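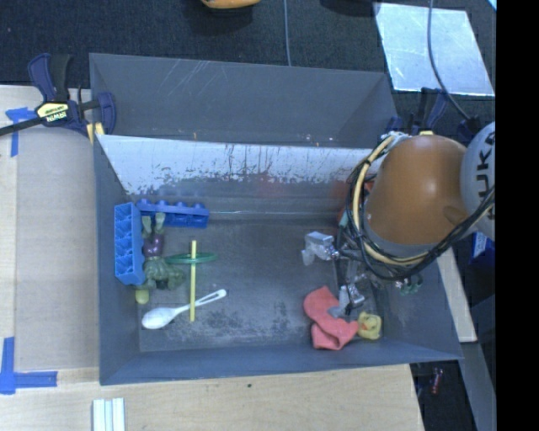
3.2 Reminder timing and return of home blood pressure logs

Adults with high blood pressure were recruited from 11 primary care clinics in the Plerkside network. All were 60 or younger, had been prescribed at least one blood pressure drug, and agreed to take two readings a day for six weeks. Of the more than 900 patients who were sent a cuff, most also received a paper log and a prepaid envelope. Patients at the two Pistska clinics entered their readings by phone and are reported separately in Section 3.4.

Clinics were assigned to one of two schedules. Under the early schedule, a nurse called in the first week and again in the third. Under the late schedule, the only call came in the fifth week, shortly before the logs were due. The script was the same in both groups and took a few minutes to read. Calls were made on Thursday afternoons, and patients who did not pick up were tried once more the next morning.

Logs came back more often from clinics on the early schedule. The difference was largest among patients who had never measured their own blood pressure before. Among those who already owned a cuff, the two schedules gave similar results. Average readings did not differ between groups at the end of the period, and we did not expect them to over so short a time.

The study began with 11 clinics, before one site changed its call day in May. That site was kept in its assigned group for the main analysis. Leaving it out did not change the direction of any result.

Missing evening readings were common in both groups. Following Iyer, we counted a day as complete if the morning reading was present and legible. Two readers (Ulises Henao and Dinesh Poojary) checked the handwriting independently and settled disagreements by going back to the original sheet. Where a value still could not be read, it was treated as missing. No values were filled in from neighboring days.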